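ROOMS & REMEDIES | Small Comforts

2021-01-22
By Chrysoula Sotiropoulos

My favorite part of any hotel room is the kettle corner, and I'll fight anyone who says it's the bed. Give me a countertop, an outlet at a sensible height and a kettle with a lid I can get off without a struggle, and I'm happy for the night! I've been thinking about this since our stay in Tralthorpe, mostly because Rodrigo Sepúlveda wrote in asking how I deal with hotel kettles (hi, Rodrigo).

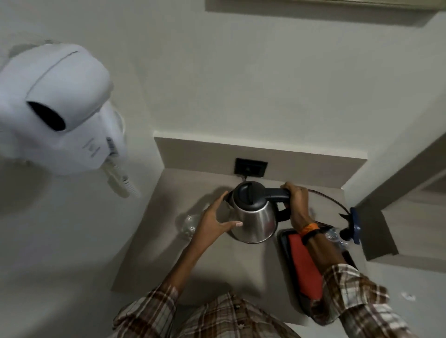

2 min read

So, my routine. I look the kettle over before anything goes in it: lid, spout, handle. Stainless steel is what I hope for, and I like a big looped handle I can get my whole hand around. Then I fill it, boil it, dump that first batch in the sink and start over. My aunt in Urwood did this in every motel from here to the coast, and I've never dared skip it.

Next comes the counter. I pack a cloth for this (red is good, you won't leave it behind on a white towel) and go over the surface before I set out cups.

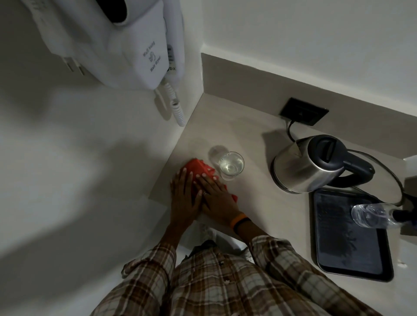
Word count: 320

A lot of these corners do double duty, with the hair dryer on the wall and the kettle plugged in a bit farther along. I don't mind that one bit, but I do move things around. The tray goes off to the side, the water bottle goes with it, and the cord gets pushed back where my sleeve won't catch it. I wore plaid flannel for most of October and I can tell you cuffs find every cord in the room. 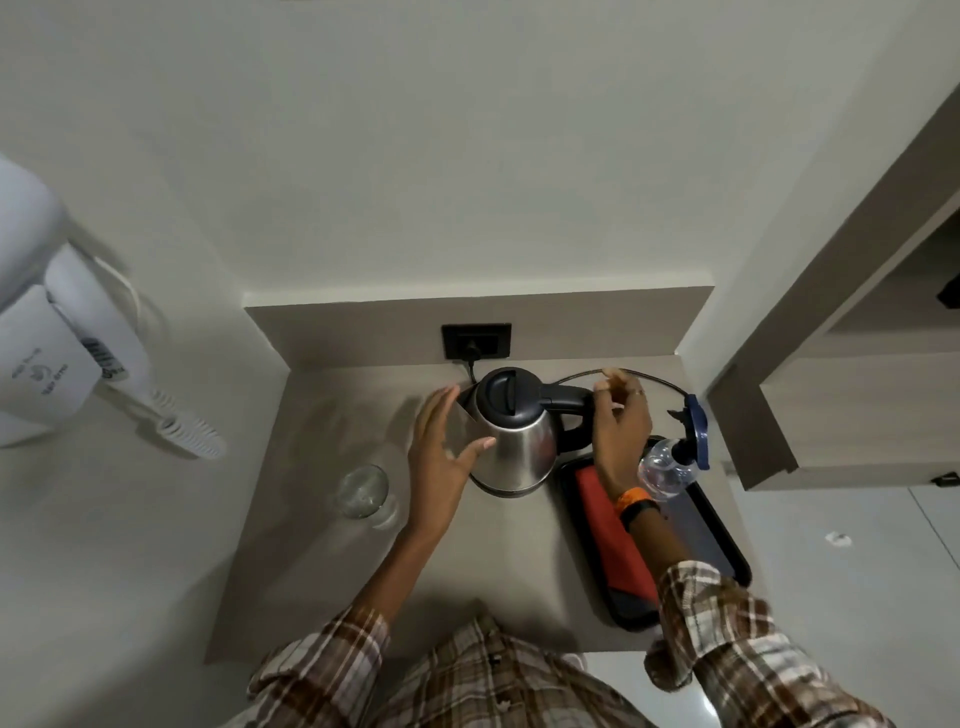
What if the kettle has scale in it?
Half water and half white vinegar, bring it to a boil, let it sit for a while, then rinse until the smell is gone. For a one-night stay I'd just ask the front desk for another kettle.

Then you get to pour. I do it slowly, with the glass down low by the spout, and I keep the first one plain. Tea comes after, usually the mint kind I carry in an old Courtois tin. There were 32 bags in it when we left home and I came back with none, so draw your own conclusions!

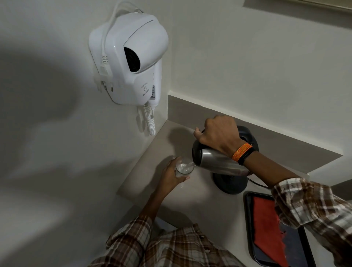
Pouring a glass at the counter, dryer on the wall.

Send me your own kettle habits and I'll run a few next time.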